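Fetley Shared Workshop
Arm Build Group: minutes of the meeting held Sep 6, 2026

1. Minutes of the previous meeting
Agreed as a correct record, with one change. Under item 4 the motor driver should have been listed as on order. It has now arrived and is in the grey drawer.

2. Matters arising
The noise from the shoulder joint was traced to a grub screw that had worked out of the pulley. It has been refitted with thread lock. The joint still has some play at full reach and this will be looked at again when the new belt is on.
The request for a second key to the store room was turned down by the landlord.

3. Money
The group has spent 1251 pounds since the build began in January. The largest item was the set of servos from Böttcher. Two of these were returned under guarantee and the replacements have been fitted at the wrist.
The balance will cover the belt and a spare power supply. It will not cover a second camera. Members agreed to leave the camera until the new year.

4. Base and mounting
The base plate now sits on four rubber feet. This has cut down the shaking when the arm stops quickly, but the plate creeps across the bench after nearly 20 minutes of running. Clamps were suggested and agreed. Drilling the bench was discussed and not agreed, as other groups use it.
Cable ties on the upper arm are to be replaced with hook and loop straps so that the loom can be taken off without cutting.

5. Software
The control program was moved to the Hitier board last month. Start-up is quicker. The emergency stop was tested from each joint position and cut the motors each time.
The log files are filling the card. Logs older than 32 days will be deleted by a script. One member asked that the logs from the first runs be kept, and these will be copied to the workshop computer first.

6. Gripper and small objects
The group went over work with the gripper on locks and keys, chosen for their awkward shapes and for the mix of shiny and dull surfaces. Flat keys remain the hardest. The fingers tend to push a single key along the table before they close on it. Thin rubber pads and a slower final approach were both put forward. It was agreed to try the slower approach first, as it costs nothing.
The fingers will be kept in use until the new pair has been printed. The new pair will have a narrower tip.

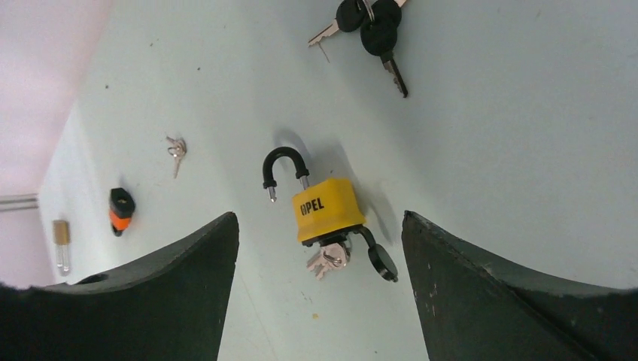

Wrist camera view: yellow padlock with its shackle open, other locks and keys further back.

There was a short discussion about whether keys on a ring should count as one object or several in the test sheet. Agreed to record them as one object and to note the ring in the remarks column.

7. Open day at Rindville
The group has been offered a table at the Rindville open day. Members were in favour provided a clear screen can be borrowed to go in front of the arm. The stop button must be within reach of whoever is running it. A decision is needed before the next meeting and will be taken by email.

8. Actions
Order belt and spare power supply.
Fit clamps to base plate.
Write log script and copy early logs.
Print new fingers.
Run 3 sets of trials with the slower approach and enter them on the test sheet.
Ask about the screen for Rindville.

9. Any other business
The soldering iron on the end bench was left on again. The last person out is to check all the bench sockets.

The next meeting will be in the small room, as the main space is booked.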